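Does the planner earn its place? Project report, Tarkgate robotics module

We were asked to compare two ways of driving the arm: Fastus, the task planner used on our course, and a plain script I wrote in April. Both had to pick up small blocks near a bowl.
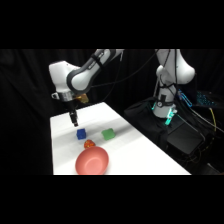 I went in doubting Fastus and I still do. It took 1,565 lines of set-up code before it would plan a single grasp, and most of those describe things the script never needed. Over 52 runs each, the planner finished 4 more than the script did. I don't think that gap means much.

Grasp points came from Wotum, which guesses a block's pose from the wrist view. Its confidence score stayed high even on missed grasps, so I stopped reading it.

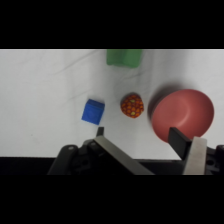 Swanson objected that a script only looks good while the layout stays put, and that 20 of my runs used the same starting positions. Fair enough. I would still want to see the planner tested on harder layouts before believing it copes.
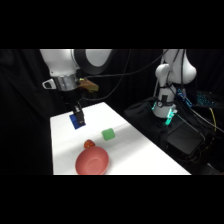
Would I use Fastus again? Only if the task had several steps that depend on each other. For one pick I'd keep the script and spend the time on Wotum's pose errors.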